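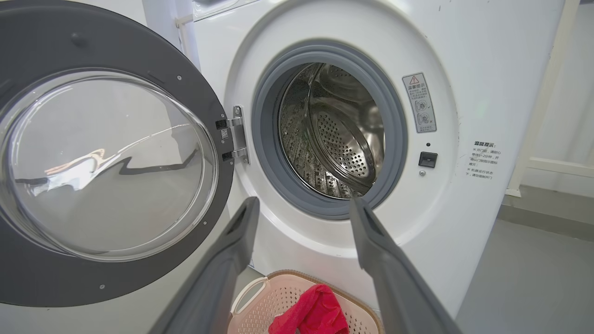
The wrist camera's view of the open washer, with the basket waiting below.

11 min read

I have been thinking about laundry a good deal more than a grown person should. My team works on the software that gets a two-fingered arm to move clothes in and out of an ordinary front loader, and for most of last year I believed, and told anyone who would stand still long enough, that the hard part of this was cloth. Cloth folds and bunches and hides itself from a camera, and it never sits the same way twice. All of that is true. But I have come around to a different opinion about where our effort ought to go, and I'd like to lay it out while it's still fresh and before I've had time to get pompous about it.

My opinion is that we spend far too much of our lives on the grasp and far too little on the appliance. By that I mean the door, the seal, the latch, the shiny drum, all the fixed and boring geometry that the arm has to live around. I think the software people in home robotics (me very much included) have been treating the machine as furniture, a thing you calibrate once and then forget, and I think that habit is costing us more runs than any wrinkled shirt ever did.

Let me start with the door, because the door is where I lost my October. A washer door swung wide open is a big domed piece of clear plastic or glass, and to a depth sensor it is about the rudest object you could design. Half the returns go straight through it and the other half bounce off to somewhere in the room. When we first ran our planner with the stock settings, the map it built had a dark ring floating in the air with nothing in the middle of it, and the planner, being an obedient sort of program, saw a lovely round hole and tried to route the elbow through it. You can't blame it. We had told it that the world was made of whatever the sensor reported.

We tried fixing this the way everybody does, which was to ask for a better sensor reading. We filtered, we filled holes, we averaged over several frames, and one of us (all right, it was me) spent two weeks on a learned model that was supposed to guess where glass was. It worked very nicely on the door we had trained it on in the afternoon and rather less nicely on the same door in the morning, when the light came in from the other side and put a whole different set of reflections on the dome.

What we ended up doing was so plain that I was a little embarrassed to write it up. The ring around the window is opaque and gray and easy to see. If you can find the ring, you can fit a circle to it, and if you have a circle and a hinge you know where the whole door is, glass and all. So now we fit the ring, drop a solid dome-shaped lump into the collision map, and never ask the depth sensor for its thoughts on the window again. It took one person four days. The planner hasn't tried to thread the elbow through since.

That little episode is really my whole argument, so I'll try to say it in a more general way. A home is full of things that are hard to sense and very easy to know. A washing machine door turns on a hinge. A drum is a cylinder, and its mouth is a circle with a rubber lip. None of that needs to be rediscovered from pixels every tenth of a second, and yet so much of our tooling is built as though it did, as though knowing anything in advance were a kind of cheating.

I do understand where the feeling comes from. I came up through Petkov, the old planning toolkit that some readers will remember with a shudder, and in Petkov you modeled everything by hand. You wrote out every box and every cylinder in a text file, and if somebody bumped the table you wrote it out again. It was miserable, and the demos were brittle in a way that made visitors politely look at their shoes. When the learned methods arrived, it was like somebody had opened a window! I remember watching a policy reach into clutter for the first time, with no model files at all, and feeling that I'd never have to type another coordinate as long as I lived.

And I wouldn't go back, I want to be clear on that. I just think we threw out a bit too much on the way through the door. Writing down every object in the room was a bad idea. Writing down the handful of facts that stay true about a washer, and letting perception work out the rest, strikes me as a pretty good one, and it's a shame that the first gave the second such a poor reputation.

The drum is my other favorite case. Inside it is polished steel with hundreds of little holes and those curved ribs that lift the clothes, and under any sort of room light it turns into a box of bright streaks. Our segmentation network used to find garments in there all the time, in drums that had nothing in them. It would see a pale streak between two ribs and report a sock with great confidence, and the arm would go in, close its fingers on air, come out, look again, see the sock again, and go back in. I have watched it do this 11 times in a row. It had the patience of a saint.

Again the first instinct was more data. We collected 327 views of the drum, labeled them all, retrained, and the imaginary socks went down but didn't go away, since there is always one more streak you haven't photographed. What finally helped was giving the network a hint about where it was looking. Once you've found the mouth of the drum you can say where the back wall and the sides should be, and then you can ask a much easier question: does anything in here stick out from the steel? A reflection doesn't hold still when the camera moves, either. It slides. So we look from two places before we commit, and if the sock has wandered along the wall between one view and the next, we let it go.

The second look costs time. Some of my colleagues hate it, and I see their point, as nobody falls in love with an arm that pauses to think. But in our last batch of 100 runs the arm made a needless trip into an empty drum exactly twice, and I will happily trade a short pause for that. The people who'd use such a thing in their homes are going to be in the other room anyway. They don't care if it takes a moment. They care a great deal if it's still in there hunting for a sock when they come back.

Then there's the seal, which I think deserves more respect than it gets. The rubber gasket around the drum mouth is soft, so the planner can afford to touch it, and it's grippy, so the planner had better not drag along it. Most of our collision tools have only two settings for a surface, forbidden and free. If you call the gasket forbidden, the opening gets so small once you've added your safety margin that two spread fingers will barely go in, and the planner gives up on poses that any child could see are fine. If you call it free, sooner or later the arm leans on it sideways and takes it for a ride. We wanted something in between, a surface where a light touch is allowed and a sliding one isn't, and we had to write that ourselves, because nothing on the shelf would do it.

I've tried a fair number of things on that shelf. Grerico has the nicest trajectory viewer I've used anywhere, and I'd be sad to give it up, but it thinks of contact as an error and paints it red. Allura, the controller library, has very good force limits and no notion at all of where on the appliance it is, so the same limit applies against soft rubber and against the front panel. Plurix, our own logging tool, records everything and explains nothing, and I say that as one of the people who built it. Each is well made on its own terms. What's missing is the layer that knows it's dealing with a washer, and could tell the others that this part swings, this part gives a bit, this part will lie to your camera, and that little black slot on the right is the latch, so please keep your fingertips out of it.

I'd like to see that layer become a shared thing. A small description of an appliance, written once, that carries along the hinge and its range, the soft parts and the shiny ones, and what you can expect to see when the door is open or shut. It would be a page or two of text. We wrote ours in an afternoon and we've been tidying it ever since. If every lab with a washer wrote one and put it somewhere sensible, we'd have most of the common machines covered before long, and a newcomer could spend the first month on something more interesting than the glass dome.

The objection I hear most is that this doesn't scale, and that a big enough model will simply learn all of it. Maybe so. I'm fifty-fifty on that myself, depending on the day and how much coffee there's been. But I'd point out that people, who are very good learners, still print a notice and stick it beside the door telling you how to treat the machine. I find it hard to be too proud to accept a hint when the person doing the wash is given one. And if the big model does come along and make our little description files useless, we'll have lost a few afternoons, and had a great many more clean runs to train it on in the meantime.

The other objection is that I'm making excuses for a narrow robot. There's something to this one. A system that knows front loaders and meets a top loader is going to be in trouble, and I've no clever answer. I would only say that ours currently knows it's in trouble. It looks for a ring, doesn't find one, and stops with its fingers open and a message in the log. The version before it would have gone right ahead.

So if you run a team like mine, here is what I'd ask. Go through your failed runs from the last few months and sort them by what the arm was dealing with at the time, the clothes or the machine. When we did it we had 80 failures on the pile, and well over half of them had nothing to do with cloth. They were doors and rims and streaks of light. I'd had the cloth slides ready for the quarterly review and had to go and redo them the night before.

I still love the cloth problem, and I still think there's a decade of good work in it. A crumpled red garment in a basket is a lovely puzzle for a pair of fingers. I'd just like the arm to get to it without knocking into the door first, and next week we start on the hinge model for the dryer, which opens the other way.

Comments (4)

The two-viewpoint trick for reflections works on kitchen sinks too. We move the wrist a few centimeters sideways and anything that slides gets dropped. Saved us a whole round of labeling.

Enjoyed this, but I think you're too easy on the hand-written files. Who keeps them current when the maker changes the hinge? We had a cupboard model that was wrong for five months and everybody blamed the controller.

Could you share the soft-contact code for the gasket? I'm stuck with exactly the forbidden/free thing you describe and have been shrinking my safety margin a bit more every week, which I know is a bad sign.

I have a top loader and I feel judged.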